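Pukeck Student Robotics Club Brings Household Chores to Its Open House

PUKECK, 13 January 2022 - The student robotics club at Hjaltested College is delighted to invite families, neighbors and anyone who has ever wished for a little help around the house to its winter open house, where members will show what they have been working on since November.

The club's project, called Jullel, asks a two-armed robot to take on the sort of everyday jobs most of us do without a second thought. Sweeping up has been the favorite by far, and also the most stubborn! A broom and a dustpan have to be managed together, and students have spent many long evenings on how each arm should reach, hold and wait its turn. In all, the club has logged 1227 practice runs, 900 of them on sweeping alone.

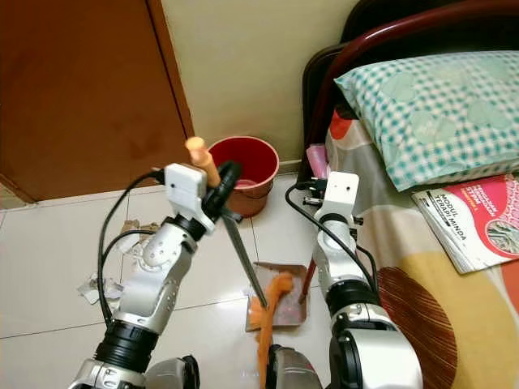 The Jullel project at work: one gripper holds the orange broom handle, with the dustpan on the tiles between the two arms.

The 13 members come from several different courses, and quite a few had never written a line of code before they joined - something the club is rather proud of. Parts and workshop time this year were supported by a grant of $1000 from Wistisero, a local hardware supplier, and the students would like to say a very warm thank you.

Admission to the open house is free, and children are welcome with an adult. Times and directions are available from the Hjaltested College front office, which is also happy to hear from students who would like to join the club for the spring term.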